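Dreleris Opens Orders for Etia Paired Hand-Held Grippers and Recording Service

November 14, 2018

Dreleris today opened orders for Etia, a kit of two hand-held grippers for recording cloth-handling work. An operator does a task by hand with the grippers, and the recordings are used to train robot arms on the same task. Etia is sold as a kit or supplied with a recording service run by Dreleris staff.

The first task offered under the service is garment folding. Each session is done at a table, with one gripper in each hand. Views from head height are paired with close views from the gripper itself.

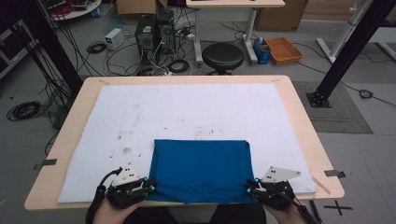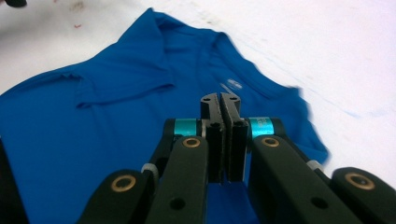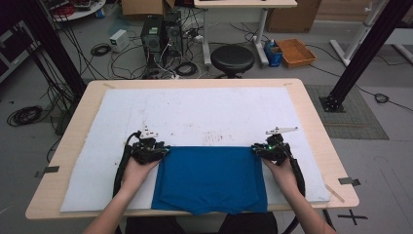
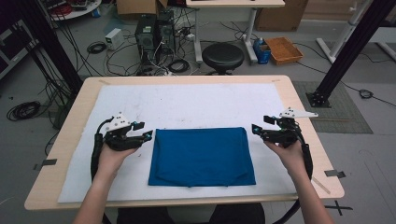
Garment work with the Etia grippers. Second picture: view from the gripper, shirt spread out.

Page last changed: November 14, 2018

Each Etia gripper has two black fingers driven by a parallel linkage. The pivots run in brass bushings. A white marker plate is mounted on top of each unit and is used to work out the position of the gripper during a recording. Power and data run over a cable from each unit, so there are no batteries to change between sessions.

"Cloth is hard to record well because it changes shape every time it is touched," said Sohail Jadoon, product lead at Dreleris. "We wanted both hands covered, with the same tool on each side, and timing that holds up over a long session."

The kit was tested from August at the Rizvi workshop, where operators recorded 1,000 folding runs. Of these, 98 percent passed the file check without manual repair. The remaining runs were rejected for gaps in the marker track, most of them caused by a forearm crossing in front of a plate. The setup guide now includes a page on arm position.

Faisal Rana, who runs testing at Branitz, a pilot customer, said his team needed 20 minutes to train a new operator. "The grip takes some getting used to at the corners of a garment," he said. "After that the work is steady."

The kit includes two grippers, two marker plates, cables, spare finger tips and the recording software. The computer and table are supplied by the customer. Under the service option, Dreleris records to a written task list and delivers checked files.

Kits ship in order of receipt. Prices for the service depend on the task list and are quoted on request.

Press contact: Sohail Jadoon, Dreleris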